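Gwynne Presach 700
Purificador de agua de sobremesa por gravedad

Referencia: Presach 700
Fabricante: Gwynne
Precio: 199 € (IVA incluido)
Disponibilidad: en stock
Envío: península y Baleares. Canarias, consultar.

Descripción

El Presach 700 es un filtro de agua por gravedad para cocina, oficina o segunda residencia. No lleva bomba ni conexión eléctrica y no hay que tocar la instalación de fontanería. Se llena el depósito superior con agua del grifo, el agua atraviesa los cartuchos cerámicos y cae al depósito inferior, de donde se saca por el grifo frontal.

Está pensado para agua de red potable con sabor a cloro o con sedimento. No es un equipo de ósmosis y no quita la cal. Si el agua de su zona es muy dura, seguirá viendo marcas blancas en el hervidor.

Características

Cuerpo de acero inoxidable, dos depósitos apilables
Hasta 4 cartuchos cerámicos con núcleo de carbón activo (se entrega con dos montados y dos tapones)
Grifo metálico desmontable con junta de silicona
Tapa con pomo
Vida útil de cada cartucho: 3.000 litros
Caudal: depende del número de cartuchos y del nivel de agua en el depósito superior

Antes del primer uso

Lave los dos depósitos con agua templada y jabón neutro y aclárelos bien. Los cartuchos se lavan solo con agua, sin jabón. Apriete las tuercas a mano; con llave se raja la rosca de plástico. Llene el equipo y tire el agua de las dos primeras cargas, que sale con algo de polvo de carbón y un tono grisáceo. A partir de la tercera el agua ya se puede beber.

Coloque el purificador sobre una superficie nivelada y deje espacio bajo el grifo para el vaso o la jarra que vaya a usar. Para jarras altas hay un soporte opcional (ref. Irkcombe), que se vende por separado. 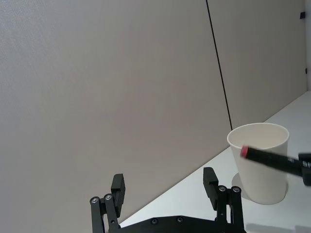 Según Glenys Lewis, el grifo de serie va justo para un vaso normal y con cualquier jarra hay que arrimar el equipo al borde de la encimera, así que ella pediría el soporte desde el principio. Añade que con dos cartuchos tarda toda la noche en llenarse el depósito de abajo y que con los cuatro puestos le da para el consumo de la casa.

Mantenimiento

Cuando el caudal baje, saque los cartuchos y frótelos bajo el grifo con el estropajo incluido hasta que la cerámica vuelva a verse blanca. Con agua de red suele bastar con hacerlo una vez cada dos meses. La junta del grifo se cambia si gotea. Para quitar la cal del depósito inferior, vinagre diluido y aclarado abundante, siempre con los cartuchos desmontados.

Si no va a usar el equipo durante más de una semana, vacíelo y deje secar los cartuchos al aire.

Contenido de la caja

Depósito superior e inferior
Tapa
Dos cartuchos
Dos tapones ciegos
Grifo con juntas
Estropajo
Manual en español y portugués

Recambios y accesorios

Cartucho cerámico Presach, unidad
Juego de juntas para grifo
Soporte Irkcombe
Grifo con visor de nivel Gostley

Garantía

Tres años en depósitos y grifo. Los cartuchos son consumibles y quedan excluidos, salvo que lleguen rotos. En ese caso, avise en las 48 horas siguientes a la entrega y conserve el embalaje.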